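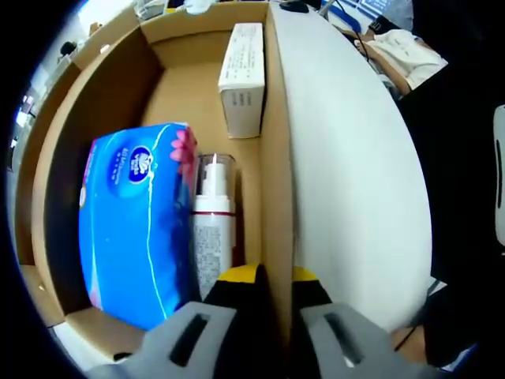 The late shift at the Prevville warehouse starts at two in the afternoon, and by ten past most of the benches are taken. Grindia packs household and bathroom goods here for small online shops, the kind of order where somebody wants tissues, a pump bottle of something and one other item they forgot at the supermarket. For years the work was done entirely by hand. A packer walked the shelves, filled a box, checked it against a slip and taped it shut.

Since November part of that work has been taught to machines, and the teaching is done by the same people who used to do the walking. They sit or stand at the bench with a gripper held in one hand, a tool with two fingers and a camera fixed to it, and they pick and place goods all afternoon. The recordings go to Flutbridge, the company that supplies the arms. The arms learn from them, or that is the plan. Two are running at the far end of the building. A third bay has been marked out on the floor with yellow tape and has stayed that way for months.

Hugo Rolland has been at Prevville for 16 years. He began on the loading dock, moved to packing when his knee went, and was asked to join the gripper team because he was quick and made few mistakes. He found it harder than he had expected.

"You have to slow down," he says. "My hands know how to do it and I have to stop them. If I tuck a carton in with my thumb, that's no good, the tool hasn't got a thumb."

Soft packs are what give the most trouble. A packet of tissues changes shape when it is squeezed, and it leans when it is stood on end. Bottles are easier to hold but tip over if they are let go a moment too soon. Boxes with a cardboard divider are disliked by everyone on the team. The fingers are wide, the divider stands between the goods, and a tool that comes down in the wrong place ends up astride the card with nothing in its grip. Rolland says he did this all the time in his first week and still does it when he is tired.

The failures are kept along with the good attempts. Flutbridge asked for this early on, and it took some getting used to on the floor, where a dropped bottle had always meant a word from the supervisor. Packers used to start again without saying anything. Now they mark the attempt on the screen and carry on.

The day itself has changed shape. A hand packer was expected to finish 54 boxes an hour. The gripper team has no hourly figure, which some like and some do not. The bonus was tied to the old count, and for the first two months those who moved across lost it. After complaints Grindia replaced it with a flat payment. Rolland thinks the payment is fair. Others on his shift worked it out and say they are still down a little on a busy month.

There is less walking. Several people mention this before anything else. Feet and backs are better, wrists are worse. The tool is not heavy, but it is held out in front of the body, and the team now changes over every 45 minutes. Chairs were brought in over the winter, and the benches were lowered to suit them. Taller packers have asked for one to be put back up.

The question of jobs comes up in the canteen more than at the bench. Grindia has said no one on a permanent contract will be let go while the Flutbridge agreement runs. It has said less about temporary staff. In a normal year the Prevville site takes on extra packers ahead of Christmas, and last year it took on roughly half the usual number. Managers put that down to slow sales. People on the floor are not sure.

At Chauvin, the company's smaller site, the arms arrived first and the staff there were trained by outsiders who left after a fortnight. The packers had little say in how the bays were laid out, and the reject trolley ended up on the wrong side of the line, where it still is. Prevville was given more time. The team leaders went over to look at Chauvin, came back with a list, and got most of it.

Rolland sometimes goes down to watch the arms on his break. They are slower than he is, and they are steady. One of them lines a carton up against the side of the box with a small push before letting go, which he says is a habit of his own. He has a few years left before he can retire and expects to spend them at the bench. In the meantime he has asked for a course on clearing faults, and has been told there may be a place on the next one.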